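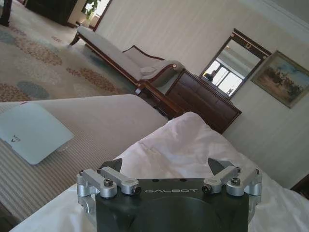 Bed-making notes and pictures, spare room set. README, second go at it, the first one was too long and no one read it. What's in the folder: pictures of one bed at different stages of being made, changed or left in a state, plus a notes file saying what bedding was on it. White sheets mostly, and they crease like mad, see the folds in the one at the top. The striped beige runner is in a lot of them too. I file it under "runner" even when it's lying at an angle like that and not doing its job. Carpet counts as floor.

Name of the set
Hurklow. Older notes call it Hurklow Beds, same thing.

What you get
1,640 pictures, JPG
notes.csv, one line per picture
words.txt, the list of words used in the notes
40 pictures kept apart in a folder called check, please don't mix them back in

Columns in notes.csv
file - file name
stage - stripped / sheet on / half made / made / slept in
sheet - colour, then flat or fitted. "unsure" if I couldn't tell
runner - yes, no, folded
extras - anything lying on the bed that isn't bedding. Books, tablets, cards, chargers, socks. Short words only
remarks - whatever I felt like. Not tidy

About the stages
"Half made" was a pain. Rule I ended up with: if the sheet is on and you'd still have to pull it straight before putting the duvet on, it's half made. If it's only bunched up on the matress it's stripped. Early lines don't all follow this, I went back over the first 100 and then ran out of evening.

"Slept in" means it looks slept in. I wasn't there for all of them.

Runners
Stripes go across the bed when it's made properly. Rounded ends hang over the side. Amancay Henríquez wrote most of the runner lines and is stricter than me, so a runner that's slid down a bit is "yes" in mine and "folded" in hers if there's any turn in it at all. Her lines have AH at the end of the remarks. Needs sorting out, not this month.

Known problems
- cream and beige used for the same runner, take them as one colour
- white sheets come out grey or bluish by the window, I wrote white anyway
- tilted pictures not straightened. Leave them, the lines in the notes match the files as they are
- 2 file names have a space in them, will trip up some scripts
- pillowcases hardly covered. If you want pillows use Vostum, that set is all pillows
- spelling of duvet (sorry)

Not in here
Washing, ironing, cot beds, bunk beds. Sarnus has the laundry side, folded towels and so on. I haven't checked if the words line up with ours, probably not.

Changes
May: first lot, stages only
August 17, 2019: runner and extras columns added, check folder split off, words.txt redone from scratch

Using it
Fine for anything non-commercial, say where you got it. If you fix lines send the whole csv back and not just the bits you changed, I can't merge bits. Put your initals in the remarks like Amancay does.

To do
Settle the folded/yes thing for runners
Rename the two files with spaces
More made beds, there are far too few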